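Clothing swap in Ollport takes shirts until the end of February

The clothing swap at the Skurkance hall in Ollport is open again, every evening from 5 p.m. In its first week it received 32 bags, mostly T-shirts and children's clothes. Last year the swap gave out 2568 pieces in total.

Clothes do not need to be ironed, but they must be washed at home before. The folding is done on the white tables near the drinks cooler - visitors are welcome to help with it. Each person may take up to 19 pieces, and drinks are sold separately.

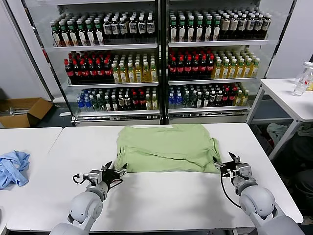 What to bring

T-shirts, sweaters and light jackets in all sizes. Shoes are not accepted this time. Bags can also be left at the Pendamitz bakery, which closes at 3 p.m.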